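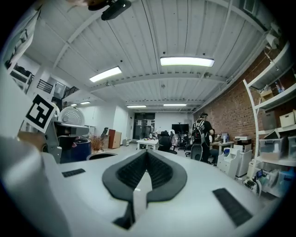 否定关键词是什么?

广告主在搜索广告账户里设的一类词,用户的搜索里出现了这些词,广告就不参加展示。英文 negative keyword,国内后台有的叫否定词,有的叫排除关键词,指同一个东西。

最后更新:二月
阅读时间:8 分钟
分类:搜索营销 / 竞价广告 / 账户优化 / 术语

否定关键词,搜索竞价广告(按点击付费)的基本设置之一。与普通关键词方向相反:普通关键词决定广告在哪些搜索下有资格出现,否定关键词决定哪些搜索要排除。多数搜索广告平台都提供,购物类广告、部分展示广告也支持,规则各有出入。

名称与别称

中文资料里叫法不统一。"否定关键词"最常见,"否词"是从业者口头简称,动词名词两用,比如"今天否了一批词"。早年的代理商培训材料里还有"负面关键词",直译,容易让人误会成负面舆情,现在少见了。"排除词"多见于展示广告和视频广告的后台。

"屏蔽词"另有所指,一般是内容审核用语,不要混用。

背景

搜索广告刚兴起时匹配很死。买什么词,搜什么词,才出什么广告。后来有了广泛匹配,系统自己去找近义、相关的搜索,流量一下子大了,不相干的点击也跟着进来。卖皮鞋的收到"皮鞋 简笔画",做公司注册的收到"注册公司 小说"。点击照扣钱。

否定关键词就是配合广泛匹配用的。匹配越松,越需要它。近年平台把精确匹配也放宽了,同义改写、语序不同、单复数都算进来,否词的工作量没有减少,有些行业还多了。

匹配方式

和普通关键词一样分几种,但逻辑不完全对应,新手多半在这里出错。

广泛否定。否定词里的每一个词都出现在搜索中才会排除,顺序不论。否定"免费 模板",搜"模板 哪里 免费"被排除,只搜"模板"不受影响。

短语否定。要求按原顺序连着出现,前后可以有别的字。否定"免费模板","免费模板下载"被排除,"模板免费"不排除。

精确否定。搜索内容和否定词完全一致才排除,多一个字都不行。误伤最小,覆盖也最小。

中文有个特殊问题:分词。英文按空格切,中文没有空格,系统怎么切词外面看不到。单字否定尤其危险。否一个"图",可能带走"图书""地图""图纸"一大片。一般建议至少两个字。

近义变体:普通关键词会自动扩展到近义词,否定关键词在多数平台上不会。否了"招聘",不等于否了"求职""找工作""岗位",要一个个加。错别字的处理各平台不同,以后台帮助文档为准。

层级

账户级。对整个账户生效,放任何情况下都不想要的词。

计划级(又称广告系列级)。对一个计划下所有单元生效。最常用。

单元级(广告组级)。多用来在单元之间分流量,见下文"交叉否定"。

否定词列表,也叫共享词库。建一份列表,挂到多个计划上,改一处全部跟着改。账户大了以后基本靠这个。每份列表和每个账户的条数都有上限,数字由平台定,时常调整,这里不列。

层级之间是叠加关系。任何一层否掉了就不出广告,下层没办法"救回来"。排查没展现的时候,先从最上面一层看起。

词从哪里来

搜索词报告。主要来源。报告列出触发广告的真实搜索,按花费从高到低排,看前面那些就能找出大头。要注意报告不全,搜索量太低的词平台出于隐私考虑不显示,归在"其他"里,花了钱但看不到词。

上线前预设。投放前先列一批。常见几类:

找免费的:免费、破解、下载、白嫖
找工作的:招聘、工资、待遇、面试
学知识的:是什么、教程、论文、百科
二手的:二手、转让、回收、闲鱼
投诉类:投诉、骗局、曝光、退款
地域不符的:不做业务的城市和省份

以上只是通行做法,要看行业。卖教程的显然不能否"教程"。做回收的不能否"回收"。很多人网上下载一份通用否词表直接导入,结果把自己的主业否了,流量归零,查好几天才查出来。

关键词工具。输入核心词,看联想出来的词,不相关的提前加。下拉框和相关搜索同理。

客服记录。打进电话来问的都是什么,问错的人多,对应的词就该否。这个来源常被忽略,但很准。

交叉否定

同一账户里多个单元争同一个搜索时用。比如一个单元投"跑步机",另一个投"家用跑步机"。用户搜"家用跑步机",两个都有资格,系统不一定选后一个。在"跑步机"单元里加否定"家用",流量就归到第二个单元,创意和落地页对得上。

品牌词和通用词分开投的账户几乎都做交叉否定:通用计划里把品牌词全部否掉,品牌计划单独控制出价。不做的话,品牌词的低价转化混进通用计划,报表好看,实际判断不出通用词到底赚不赚钱。

单元切得太细会使交叉否定表很难维护。新增一个单元,要回头改所有兄弟单元。近年自动出价普及,许多账户合并了单元,交叉否定也随之减少。

对指标的影响

点击率:通常上升。不相关的展现少了,分母变小。

转化率:通常上升,同理。

质量分:间接。预期点击率改善后可能有帮助,但被否掉的展现本来也不计入精确匹配那部分的评估,效果不宜夸大。

平均点击价格:不一定。相关的流量往往竞争更激烈,单价可能反而涨。只盯单价的话会误以为否错了。要看转化成本。

展现量:下降。向老板汇报之前最好先讲清楚。

案例

行业资料中引用较多的是 Cornbridge 的一份账户复盘。该公司在线卖办公家具,接手时账户内没有任何否定词。第一轮翻搜索词报告,加了 341 个,集中在二手、图纸、招聘三类。之后 30 天内总点击下降,询盘数量基本没动,预算腾出来给了会议桌单元。复盘里也承认第一轮加得太急,"组装"一词误否,丢了一批搜"组装办公桌"的客户,第二轮才放出来。

另一例是 Romer,做租车。地名是它的难点。门店开在 Ustitz,广泛匹配却常把别处同类搜索带进来。做法是地域定向和否定地名一起用:定向管用户人在哪里,否定词管用户搜的是哪里。只做前者,人在本地、想去外地租车的搜索还是会进来。这一点很多教程讲得不清楚,两个东西是分开的。

反面例子:Mac Carthaigh 代运营过一个软件订阅账户,交接时共享列表没有写备注。继任者不知道里面有"试用"一词,而新产品恰好主推试用。计划上线后几乎没有展现,先后调了出价、换了创意、提了预算,最后才查到列表。此后该公司规定每份列表必须写明用途和最后修改人。

常见错误

否词与投放词冲突。自己买的词被自己否了。多数后台有冲突提示,但提示藏得深,默认不弹出。

凭一次点击下结论。某个词点了一下没转化就否。样本太小,说明不了什么。有的团队设门槛,花费超过目标转化成本仍无转化才处理。

只加不删。列表越积越长,业务变了词没变。建议定期倒查。

符号问题。从表格批量导入时带了引号、方括号,匹配方式就变了。还有全角半角、首尾空格。导入后务必抽查几条。

超长搜索。有的平台只检查搜索内容的前若干个词,否定词出现在后面就拦不住。属于已知限制,碰到了不用怀疑设置有误。

否定竞品词。要不要否竞争对手的名字,有争论。一派认为搜竞品的人意向明确,不买不代表要否。另一派认为点击贵、转化差,早否早省。没有定论,看数据。

维护频率

新账户头两周每天看一次搜索词报告,之后每周一次,稳定后每月一次。大促前后另看。花费小的账户可以再放宽。

看报告不必逐行读完。从业者常说的经验是先看合计占花费 80% 的那批词,剩下的长尾按词根归类处理:把搜索词拆成单个词,统计每个词根的花费和转化,表现差的词根整个否掉,比一条一条加快得多。这种做法英文称 n-gram 分析,表格软件就能做,也有现成脚本。

与自动化投放的关系

全自动类型的广告刚推出时,对否定词限制很严,有的只能通过客服提交,有的只开放账户级。广告主意见较大,后来陆续放开一部分。目前各家进度不一样。

支持少用的理由:自动出价会按转化概率压低差流量的出价,人工否词干扰学习。反对者的理由:机器要花钱才学得会,明摆着不相干的词没必要花这笔学费。折中做法较普遍,明显无关的照否,模棱两可的交给系统。

相关概念

搜索词与关键词:搜索词是用户打进去的,关键词是广告主买的。两者不是一回事,报告里分两张表。

展示位置排除:展示广告里按网站、频道、应用来排除,原理接近,对象不同。

受众排除:按人群排除,例如已经购买过的客户。

广告预览工具:查看某个搜索下自己的广告有没有出、为什么没出,排查误否时常用。自己直接去搜索不推荐,白白增加展现,结果也受个人历史影响。

备注

各平台界面改版频繁,菜单位置本条目不收录。中文分词一节缺少公开资料,主要依据从业者测式结果,待补充。购物广告的否定规则拟另立条目。

标签:否定关键词 搜索词报告 匹配方式 交叉否定 竞价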